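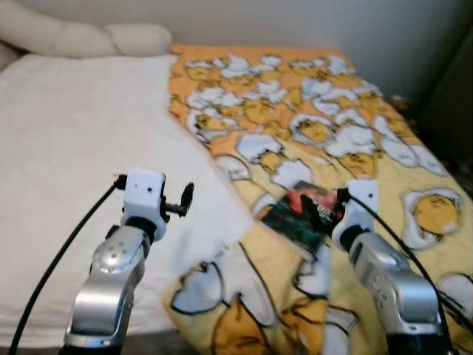

*One gripper of the Garari robot holds a flat printed item on the egg-pattern blanket.*

# How a Robot Learns from Examples, and Why Pauses Matter

Text by Catriona MacKinnon and Ross Yule, Nelcombe Robot Learning Group. For readers aged 9 to 12.

Picking up a thin, flat thing from a bed is easy for most people. You slide a finger under one edge, close your thumb on top, and lift. You don't plan each step.

A robot needs numbers for every part of that job. It has to know how far to move, at what angle, and when to close its fingers. If the numbers are slightly wrong, the fingers close on air or grab the blanket as well.

Our group studies one way for a robot to find those numbers. This page explains the method, one test we did with it, and what the test showed.

## The parts of the robot

Our robot is called Garari. It has two arms. Each arm is a chain of stiff pieces called **links**, connected by **joints**. A joint is a place where the arm can turn, as your elbow and wrist can.

At the end of each arm is a **gripper**. A gripper does the work of a hand, but it is much simpler. Garari's grippers have black fingers that open and close. They can't feel whether something is soft or smooth.

Cameras send pictures to a computer. The computer runs a program named Cloris, which looks at the pictures and decides how the joints should move next. It makes this decision over and over while the robot works.

## Learning from demonstrations

We could try to write a rule for every situation. "If the item is on the left, use the left arm" is a rule. So is "If the blanket is folded under the item, lift higher." The list would become very long, and a bed can always be messy in a way that is missing from the list.

Instead, we use **demonstrations**. A person steers the robot's arms by hand controls while the computer records two things:

- what the cameras see
- how the arms move at that same moment

One recording of the whole job, from start to finish, is one demonstration. Cloris studies many of them and looks for patterns that connect the pictures to the movements. This stage is called **training**. After training, the person lets go of the controls and Cloris moves the arms.

The method has a name: **imitation learning**. To imitate is to copy. The program has to do a little more than copy, though. If the blanket lies differently today, yesterday's exact movements won't work. The program has to use what is similar between the two days.

## The problem with pauses

In August, Craig McIver and Jytte Ravn recorded 400 demonstrations of the bed job. The job was to pick up a flat item from the bed and put it in a tray.

When we trained Cloris on all of them, the robot often stopped. Its gripper would move close to the item and then stay there. Sometimes it started again after a while. Sometimes it stayed still until we ended the test.

Jytte watched the recordings again and found a likely cause. The people steering the robot had often stopped too. They stopped just before gripping, to check that the fingers were lined up. That is a sensible thing for a person to do. A person knows why they stopped, and they know when they are ready to go on.

Cloris doesn't know either of those things. It sees a picture of a gripper near an item, and the recording says "no movement." The next picture looks nearly the same, and the recording says "no movement" again. From many pictures like these, the program learns that a gripper near an item should hold still.

We marked a demonstration as "long pause" if both arms were still for more than two seconds in the middle of the job. There were 129 of these. 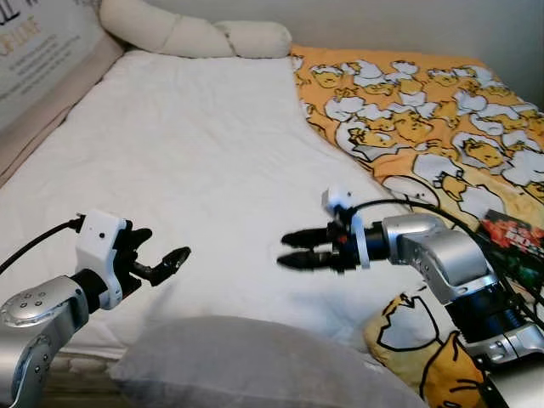
*Garari's two grippers above the white sheet. The left fingers are open and the right fingers are nearly closed.*

## A fair test

We trained three versions of the program.

| Version | What it learned from |
|---|---|
| A | All the demonstrations |
| B | Only the demonstrations without a long pause |
| C | All the demonstrations, with the long pauses cut out |

Version C needs some explaining. For this version we kept every demonstration but removed the still part from the middle. The movement before the pause was joined to the movement after it. The arms were in the same position on both sides of the cut, so the join did not cause a jump.

To compare the versions, we needed to give each one the same work. Evander Lennox drew 10 layouts on paper. A layout shows where the item, the blanket, and the pillows should be placed. Some layouts were simple, with the item lying alone on the white sheet. In others, part of the item was tucked under the blanket.

Each version tried every layout seven times. That makes 70 tries for each version. Before every try, a person put everything back to match the drawing.

We also mixed up the order. If version A had done all its tries first, and then a motor had become warm and slow, versions B and C would have had a harder test. Mixing the order spreads small problems like that across all three.

The person who decided whether a try was a success did not know which version was running. This is called a **blind test**. It helps keep a person's hopes out of the results.

## What we found

Version A finished the job in fewer than half of its tries. Most of the failures were stops near the item.

Version B stopped much less often. It had trouble with the hard layouts, especially the ones with the item tucked under the blanket. We think we know the reason. People pause most often when a job is difficult, so when we removed the recordings with pauses, we also removed many of the difficult examples.

Version C did best. It rarely stopped, and it handled more of the hard layouts than B did. It still made mistakes. The most common one was gripping a fold of blanket together with the item.

## What the test does not show

We used one robot, one bed, and one job. Another robot might give a different result. We have not tried jobs where waiting is useful, such as pouring a drink and letting the last drops fall. Cutting out the pauses there could make the robot worse.

Two seconds was also our own choice. Ross wants to repeat the test with a shorter limit and a longer one.

## Try it yourself

You need a friend, a playing card, and a bed or a sofa with a blanket.

1. Put the card on the blanket.
2. Close your eyes. Use only your thumb and one finger.
3. Your friend gives you instructions such as "left," "down," and "close." Your friend may not touch you.
4. Write down every instruction in order.
5. Move the card to a new place and follow the same list again with your eyes closed.

Compare the two tries. Then mark every point on the list where your friend waited before speaking, and ask what they were checking.

## Words to know

**Demonstration:** a recording of a job done while a person steers the robot.

**Imitation learning:** training a program with demonstrations.

**Layout:** a plan of where things are placed before a try.

**Blind test:** a test where the judge does not know which version is being judged.

Page last changed 16 November 2024.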